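The Understudy Gets Top Billing

By Parvathi Rodrigues 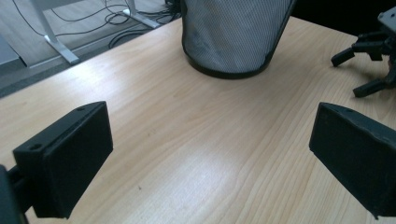 My job title changed in September. I had been a packing clerk for eleven years, and one morning the noticeboard at Covthorpe informed me that I was a demonstrator. I thought of women in department stores with mops. Then I was handed a gripper, which is a pair of stubby fingers on a handle, and asked to pick things up with it, slowly, so that a machine might learn how.

I should say that I have nothing against the machine. It is polite and it doesn't leave its mug in the sink. My quarrel, as far as I have one, is with the leaflet that came with it. The leaflet was written by a firm called Zindwood and it promised to "free colleagues for higher-value tasks". I have asked what the higher-value tasks are. So far they include holding the gripper, putting the objects back where they were before I picked them up, and attending a meeting about how much time we have saved.

Picking up a packet of screws with your own hand takes no thought at all. Doing it through two blunt fingers is like eating peas in boxing gloves, and in my first week I felt I had been promoted to toddler. I got better. By the third week I was good, and I noticed something I didn't care for: I was proud of it. I had been quick and careful with my real hands for more than a decade and no manager had ever stood behind me taking notes. Now that I was doing the same work worse, with a tool, three of them came to watch.

There is a lesson in that about what gets called skill. Packing was "unskilled" for as long as people did it. The moment somebody tried to get a machine to do it, it became a hard problem with a budget. Harish Annamalai, who has packed glassware beside me since we were both thinner, asked whether the hard problem might like to share some of the budget with the people who had already solved it. He was told this was a very interesting question. He has been told so on two further occasions.

I don't believe the people who say we'll all be out by spring, and I don't believe the leaflet either. What I see is duller. The bench has gone quiet. We used to work four to a table and talk all day, mostly rubbish, and it was in the rubbish that the useful things got passed along: which cartons split, which driver would wait five minutes. Now each of us has a table and a target of 200 pick-ups a shift, and talking puts you off your grip. The new starters know the gripper very well. They don't know about the cartons, and I can't think when anyone would tell them.

The pay went up by 35 pence an hour, and I was glad of it. I'd have been gladder still of an answer to what happens when the machine has learned enough. Ilango Pinto, our supervisor, is a decent man and tried to find out. The page on the staff site headed "Your Future Role" gave him a 404, and he printed it and pinned it up by the kettle, where it has stayed.

What I'd ask for isn't grand. If my hands are the textbook, I'd like a say in how the book is used and a bit of the royalties. I'd like the saving shared out in hours, so that a shorter job meant a shorter day. And I'd like one table put back the way it was, with four chairs, even if the figures for that table are terrible. I will happily hold the gripper at the others.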